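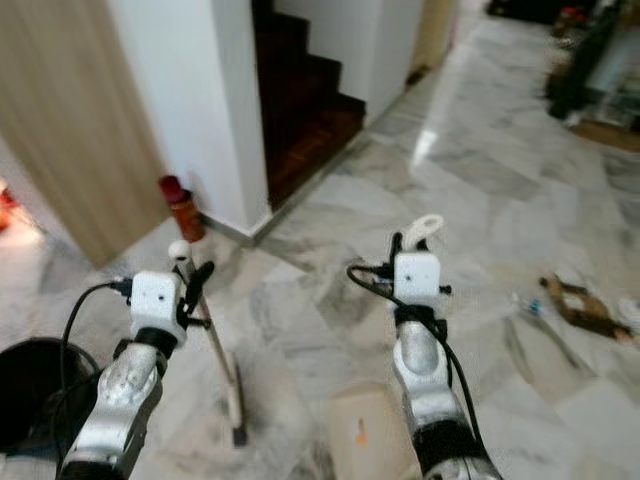
Both arms reaching over the tiles, the left one at the pole.

Pole rotates in parallel gripper when the wrist rolls. More force, or different fingers?

Tsz-kin Cheng
April

I am building a two-arm machine for household jobs. The project name is Kan. The arms are bought in, the grippers and the control code are mine. It works on the ground floor at home, on polished tile, and the present task is to pick up a long-handled floor tool, hold it near the top and move the head in straight strokes.

The grippers have two fingers each and close symmetrically. Force is limited in software by motor current. I have a wrist camera on each side and one at head height. The tool weighs 593 g and balances 315 mm below the collar, so any grip near the top leaves most of the weight hanging.

Closing on the shaft is reliable. The fault appears when the wrist rolls with the head still on the floor. The fingers turn and the shaft lags behind, then slips round. After three or four strokes the head is facing the wrong way. Vertical slip is small, 4 mm over a full run.

Small objects do not show the fault. I have been running a mixed set of things on the floor between the arms (tray, toothbrush, small bottle, the cardboard and wood stand) and the same current limit copes with all of them. They are light, and none of them has a floor pushing back on the far end. 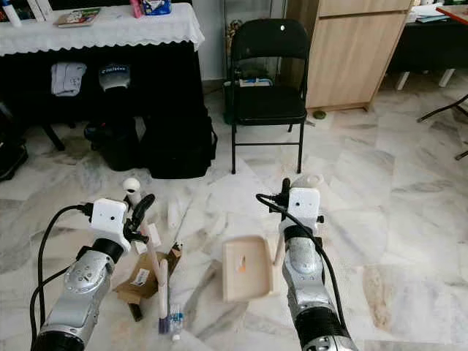
What I have tried

Raising the current limit. Rotation is reduced, but the motor is hot to the touch after ten minutes and the left finger has started to develop play at the root.

Slowing the wrist roll to a third of its former speed. This delays the slip and does not prevent it.

Gripping lower, nearer the balance point. Better, but the forearm then runs out of reach on the far stroke.

Checking finger alignment. I used the curved white piece for this. It has a thick stem and a long bend, so a small rotation at the fingers shows as a large movement at the tip. I clamped the stem with bare ridged fingers and pushed the tip sideways with a spring balance. The stem held well past the load at which the taped fingers let go of the pole.
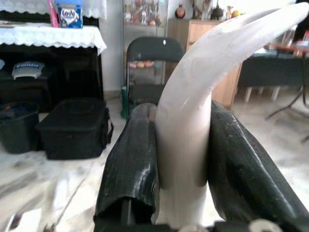

What I am asking

I would like to stop the rotation without redesigning the finger linkage. The tape on the fingers is a glossy black one with a woven texture. I put it on to protect plastic handles from the ridges. It has wrinkled in use, and the contact patch on a round shaft is now probably a line on each side.

At present I grip the plain grey part of the handle directly above the orange rubber band, with the white collar below that. 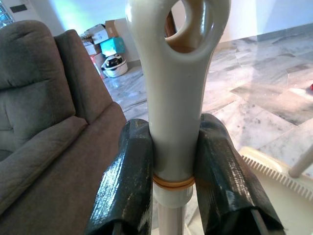 I can move that point by a few centimetres either way. I would prefer to leave the handle unmodified apart from something removable, as the tool is also used by people. Is there a known finger profile for this, or is the answer simply a better surface?

14 comments

Kanen

Take the tape off. Woven tape with a smooth face is a poor grip surface, and once it creases, the adhesive layer shears underneath it. You may be measuring the tape sliding over the finger. Draw a pencil line across the tape edge on to the finger and run ten strokes. If the line breaks, there is your slip.

For the replacement, bond 3 mm silicone or nitrile sheet to the fingers with contact adhesive. Abrade the finger face first and leave it clamped overnight.

The rubber would help with handle protection as well. Bring the current limit back down before you refit anything, and look at the play in that left finger. A pin that has gone oval will undo the rest of the work.

6 comments

Ledside

just use a thicker rubber band and grip on that. works for me on a broom

1 comment

Tekeck

Surface will help but two flat fingers on a round shaft resist twist only through friction at a very small radius. The torque you can hold is roughly friction coefficient times grip force times shaft diameter, taking both contacts together. A shaft is thin, so the figure is small whatever you stick on it. Your bench check with the white piece used a thick stem, and the result does not carry over directly.

Two options, both removable:

Cut a shallow vee in each finger pad, vertical, with an included angle of 120 degrees. You then have four contact lines in place of two, and the wedging raises the normal force for the same motor current. Print the pads as slip-on caps so the flat fingers are still there for small objects.

Or print a split sleeve with two flats, clamp it round the handle and grip the flats. With flats the shaft cannot turn unless the fingers are forced open. Line the sleeve with thin rubber and use two screws. Make the flats a little wider than the finger pads, otherwise the wrist has to be placed very accurately.

I would do the sleeve first. It is an hour of printing and it tells you whether twist is the only problem. Your handle head has a large oval hole in it, so a peg through the hole would also stop rotation, but then the approach angle matters and people will complain about the peg.

Separately, log the wrist roll against the head direction. If the head always ends up turned the same way, part of it may be the stroke path. A small roll correction on the return stroke costs nothing.

3 comments

Tsz-kin Cheng

Pencil line broke on the right finger after four strokes and on the left after nine. Tape is off and silicone sheet is ordered. The left pin is worn, as Kanen suspected, and I am turning a new one in steel. Sleeve is drawn with 22 mm flats. @Tekeck, do you chamfer the top edge of the flats for the approach, or let the fingers find it?

Contact the moderators | © Contributors, text may be reused with credit | Back to top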